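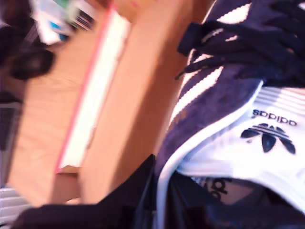 Pale specks on fuzzy sneakers stored with books and cardboard

desk419
25 September 2021

I am rearranging a small room in which shoes, books and computer gear share the same storage, and I need a rule for what can touch what. The shelf is 115 cm wide, so full separation is not possible. The navy Adidas pair has a fuzzy upper with pale specks in the nap, and at present one shoe sits right up against a tan box. Is the box likely to be shedding onto it? A dry cloth has not removed the specks. I would also like to avoid marks on the book covers.

namar_user

Cardboard dust is possible, but so is ordinary lint. Brush the nap in one direction with a dry suede brush, then against it, and repeat. No water until you know the material; check the inner label first.
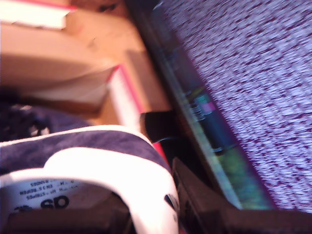

Heel label and white rim, books behind.

Print this small is easier to read with a phone magnifier. If it says suede or nubuck, stay dry. If it says textile, a damp cloth is normally fine – test near the heel. For the books, a 2 cm gap or a plain divider is enough. I used a Prindeo divider from June onward and the covers have stayed clean.

shelf_b

just get a shoe rack

desk419

No floor space for a rack. I could move the books to the desk, next to the monitor, and leave the shoes where they are. The controller would have to go somewhere else. 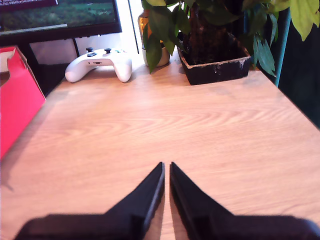

namar_user

Books on the desk will work if they stand upright and clear of the monitor vents. Let the shoes air for around 30 minutes before they go back on the shelf, and line the shelf with plain paper. Replace the paper when it looks dusty. If new specks appear with the box moved away, the box was not the source.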